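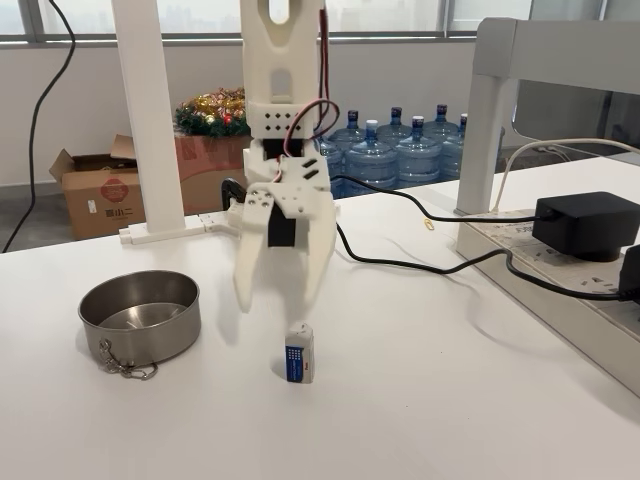 图7-1 桌面级夹爪工位。夹爪下方为待抓取的橡皮与圆形不锈钢碗，右侧为插线板及电源适配器。

第七章 小型夹爪工位的设备选型与预算编制

7.0 本章范围

前六章讨论了夹爪的运动学、驱动方式与抓取力计算。本章转入采购与规划，讨论在经费有限的条件下，如何为一个桌面级抓取工位编制设备清单，如何估算全周期费用，以及如何安排采购的先后顺序。所涉工位均指单机械臂、单夹爪、负载在数百克以内、安装于普通实验室或办公用房的类型。工业产线上的大负载抓取单元，其预算结构与此差别较大，留待第十一章处理。

读者学完本章后，应能独立完成一份包含设备、配套、耗材与人工四类科目的预算表，并能说明表中每一项的依据。

7.1 工位的组成与预算边界

编制预算的第一步是划定边界。初学者提交的清单往往只列出机械臂、夹爪和控制计算机三项，而工位投入使用时占用的物品远多于此。以图7-1为例，夹爪本体为3D打印件，腕部装有黑色舵机，线束沿夹爪右侧绕出后返回机构内部。在夹爪之外，台面上还有插线板、电源适配器、线缆以及一个白色金属架。这些物品单价不高，但在预算中若无对应科目，到货后便只能以零星报销的方式补齐，费用难以归集，也难以在下一个工位上复用同一份清单。

本书将工位预算划分为以下四类科目。

第一类为主设备，包括机械臂本体、末端执行器、控制器和传感器。

第二类为配套设施，包括工作台、支架与立柱、供电与走线、照明、急停装置和夹具。

第三类为耗材与备件，包括打印线材、舵机、指尖垫片、紧固件、线缆接头，以及供抓取用的目标物体。

第四类为人工与服务，包括装配、调试、标定、培训和维护。

四类科目的界限按采购和折旧方式划分，与物品的技术功能无关。例如舵机首次随夹爪采购时计入主设备，单独补购时计入备件。同一物品在不同年度可能落入不同科目，预算表中应注明首次采购与补购的区别，以免重复计算。

目标物体常被遗漏。抓取试验需要形状、尺寸、表面状态各异的物体，图7-1中的橡皮与不锈钢碗分别对应小尺寸棱柱体和低矮薄壁回转体两种情形。这类物品大多可从日用品中选取，单件费用可以忽略，但试验需要重复进行，同一型号应一次购足。中途更换型号会使前后数据失去可比性，由此产生的返工费用远高于物品本身。

7.2 自制与外购的比较

夹爪的来源有三种：整机外购、购买套件后自行装配、自行设计并打印。三种来源的费用结构不同，不宜只比较初次支出。

整机外购的初次支出最高，人工支出最低，备件价格由供应商决定。套件居中。自行打印的材料费很低，但设计、试制和装配的工时必须按实际费率计入。许多单位的内部工时不单独结算，预算表上自制方案因此显得格外便宜，这是编制中最常见的失真来源。

比较时采用下式：

C = P + H·r + n·S + D·q

式中，C为计划期内总费用；P为初次采购费；H为装配与调试工时；r为工时费率；n为计划期内预计更换次数；S为单次更换费用，含零件费与更换工时费；D为预计停机天数；q为每停机一天的损失。

四项中，n与D最难估计。对于外购产品，可向供应商索取寿命数据，并核对其试验条件与本工位是否一致。对于打印件，应先做小批量试验。试验时须固定打印方向、填充率和材料批次，三者中任何一项变动，所得更换次数都不能直接沿用。

q值的取法视工位用途而定。教学工位停机时，可按受影响课时折算；数据采集工位停机时，可按当日应得样本数与单样本费用的乘积折算；用于方案论证的样机工位，若排期宽松，q可取零，但须在表下注明。

7.3 算例：Zotico夹爪工位

Burndale实验室拟在Midodville教学楼内建设一批桌面抓取工位，共9个，用于本科三年级的课程实验。夹爪采用项目代号为Zotico的自制方案，课程在September开课。为便于核对，下文沿用该实验室英文预算表中的月份写法，金额统一以元计。

单个夹爪的材料与舵机费用合计为134元。每个夹爪的装配与调试平均需要13小时，其中包含首件试装和线束整理。若只计材料费，全部工位的夹爪支出为134×9=1206元，低于任何外购报价。计入工时后，装配总工时为13×9=117小时。设工时费率为r，则夹爪部分的初次费用为（1206+117r）元。工时费率稍有变化，总额即随之明显变动，故该项应由人事或财务部门给出书面依据，编制人不得自行设定。

作为对照，Goicoechea公司对整机夹爪的单件报价为1519元，9件合计13671元，装配工时可忽略。令两种方案的初次费用相等，得

1206+117r=13671

解得r约为106.5元/小时。工时费率低于此值时，自制方案的初次费用较低；高于此值时，外购方案较低。这一临界费率仅针对初次费用，尚未计入更换与停机两项。打印件的更换次数通常多于金属件，计入后临界费率将进一步下降，降幅由试验所得的n值决定。

该算例另有两点需要说明。其一，13小时为平均值，首件耗时较长，后续各件逐渐缩短。若工位数量减少，平均工时会上升，不能按比例直接缩减预算。其二，课程实验由学生操作，碰撞和过载的次数高于专职人员操作时的水平，n值应取自同类课程的维修记录，不宜引用研究用工位的数据。

7.4 供电、走线与场地

配套设施的费用在桌面工位中占比不大，却对到货后的安装进度影响明显。编制预算前应完成现场勘查，并形成书面记录，内容至少包括：

可用插座的位置与额定电流；
工作台尺寸、承重及台面可否夹持或钻孔；
立柱与支架的安装位置，及其与夹爪工作空间的干涉情况；
窗户朝向与日间光照变化；
地面可用于存放包装箱及其他物品的面积；
人员通道宽度。

供电容量按全部用电设备的额定功率之和计算，不得按平均功率计算。舵机启动和堵转时电流显著上升，与控制计算机共用同一支路时，应核对该支路的保护电流。电源适配器体积较大，插在插线板上常遮挡相邻插孔，所需插孔数应按实物尺寸排布后确定。

走线方案应在采购线缆之前确定。线缆长度取路径实测值，并留出运动余量和检修余量。横过台面的线缆须避开夹爪下探区域，必要时加装线槽。线槽、扎带和固定座列入配套设施，按工位数量成套采购。

视觉传感器对光照敏感。临窗布置的工位，应在预算中预留遮光帘和固定光源的费用。若勘查在阴天进行，应择晴天复测一次。

7.5 采购顺序

采购顺序依交货周期和相互依赖关系确定。交货周期长的物品先行下单；尺寸相互制约的物品，待先到者实测后再订后者。对于上节算例，推荐的顺序为：机械臂与控制器，工作台，舵机与打印线材，支架与立柱，供电及走线材料，目标物体。

首件工位应完整装配并通过验收后，再释放其余工位的采购额度。此举会延长总工期，编制进度表时应从开课时间倒推，确认留有足够的时间。进度不允许时，可将舵机等通用件一次购齐，仅对定制件分批采购。

预备费应单独列项，不得分散计入各科目的单价。动用预备费须记录原因，并注明所涉科目，以供下一年度修订单价和更换次数时参考。

7.6节给出预算表的标准格式，7.7节讨论更换次数的试验测定方法，7.8节讨论多工位共用备件时的库存量计算。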